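Why Do Puzzle Pieces Fit Together?

Have you ever pushed two jigsaw pieces together and felt that lovely little click? It's one of the best feelings in the world! Puzzle makers call the sticking-out part a tab and the hole it goes into a blank. The tab has a round head and a thin neck, so once it's in, the pieces can't slide apart sideways.

The first jigsaws were maps. They were glued to wood and cut along the borders of the countries, and children used them to learn geography. Lots of those early pieces didn't lock at all — one sneeze and France was on the floor!

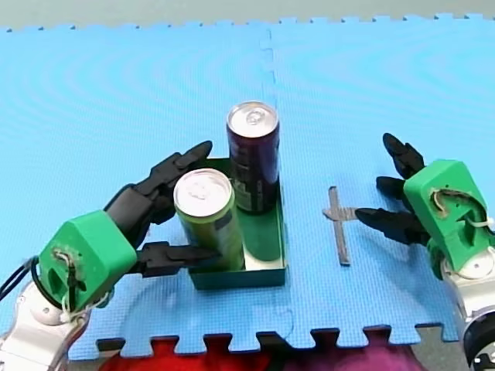

How are cardboard jigsaws cut today? A big press pushes sharp steel strips through the printed card and cuts all the pieces in one go. The strips are bent into shape first, and that can take days of very careful work.

Bindu Kotian runs a puzzle club in Grundthorpe, and the biggest one her members have finished had 1,000 pieces. It was nearly all sky! They started with the edges, then sorted the blues into 8 bowls, from palest to darkest.

Try making your own. Glue a drawing onto card, let it dry, and draw wiggly lines across it with two tabs on each line. Cut slowly — the necks are the tricky bit — then mix up the pieces and give them to a friend to solve!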